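Teal floral wallpaper in a laundry nook, too much??
Home & Closet board > Laundry rooms and small spaces
21 replies, showing first page

fernandbone
ok so the laundry nook is FINALLY papered. Went with the dark teal, big orange daisies, pink flowers, pale blue ones, the serrated leaves. Gray marble pattern top to fold on. My sister walked in and said it's like being inside a couch. Now I'm second guessing the whole thing and I have 7 days left to return the unopened rolls.

Also put up a slim black hook rack on the bar across the back wall, nothing on it yet bc I can't decide what goes there. Shirts? Lint brush? Help.
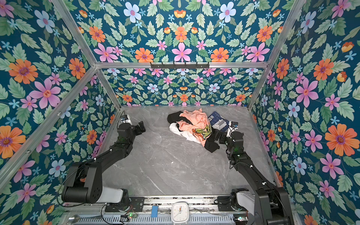
The paper is Hebden, the Sammont pattern, paid 420 for all of it incl. paste. Hung it myself over a weekend, only cried once. Main question is keep or return, second question is what do I do about the folding, bc I hate folding and everything just sits in a heap until Friday.

dunmore_k
Keep it. Dark walls in a small space are great, and gray with teal is a nice combo.

palewicker
Gonna disagree. Love the print but it's on every wall plus the piece up top. I'd do the back wall only and paint the sides. Pale green to match the leaves maybe. Your eye needs someplace to land.

dunmore_k
It lands on the counter? The counter is plain gray lol

palewicker
Plain-ish. It has veining. Veining plus daisies plus a pile of tshirts is a lot going on

fernandbone
the pile is temporary!!! (it is not temporary)

Farzana Ekanayake
Hi, did a similar room last January. Keep the paper. Wipe it down now and then, mine held up fine. For the hooks, leave a couple free for things that need to hang right away, don't fill them all with gadgets. I did that and then had nowhere for a wet shirt.

On folding, sort first. By color is fine. White in one spot, black in another, then the prints. If the black stuff is under everything you never get to it and you wear the same two shirts all week.

fernandbone
ok the black stuff under everything is exactly my problem. I dump the basket, the peach cactus tee ends up on top every time, black things go to the bottom and I forget I own them. Tried pulling the white tee off to one side first and that does help a bit
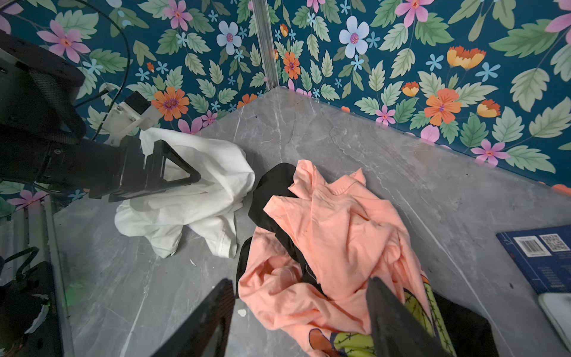

but then I get stuck on whether to do tees one at a time or flatten them all and then fold. Flattening takes up the whole top. One at a time is slow. I have the patience of a gnat.

tuskerlane
One at a time. Grab by the shoulders, shake, lay face down, sides in, bottom up. Ten secs. You're overthinking it

gritandgrout
No, flatten all of them. Stack flat, then fold off the top of the stack. Way faster, I do a family of five like this.

tuskerlane
that only works if you have a big counter

gritandgrout
It works on a bed, it works on a dryer lid, it works anywhere

tuskerlane
a stack of flat shirts on a dryer lid slides off. ask me how I know

palewicker
Fold the cactus one with the print facing out so you can find it in the drawer. Cute shirt btw

fernandbone
thx!! Got it from Nirby, the graphic's yellow and green, a little orange. Does anyone use a folding board? Saw the Bivedness one, 2714 reviews and half of them say it snapped

dunmore_k
Had it. Mine didn't snap but it's too narrow for anything over a medium. Used a piece of cardboard after that, worked the same.

Farzana Ekanayake
Second the cardboard. Cut it to the width of your drawer.

gritandgrout
Boards are for people who like boards. Flatten and stack.

palewicker
Back to the wallpaper, did you match the seams at the corners? The leaves are mirrored so a bad corner would really show with that one

fernandbone
left corner is good, right corner I'm choosing not to look at. Off by maybe half a flower

palewicker
See if it was just the back wall you'd have no corners to match. Im just saying

dunmore_k
let them live

fernandbone
ok decision, keeping it on all the walls, sister can deal. Returning the two unopened rolls tomorrow. Cutting up a box tonight and trying the one at a time thing first bc my top isn't that big. If it takes me over 20 min I'm going with flatten and stack and gritandgrout can gloat

gritandgrout
Will do

tuskerlane
face DOWN when you lay it out, dont forget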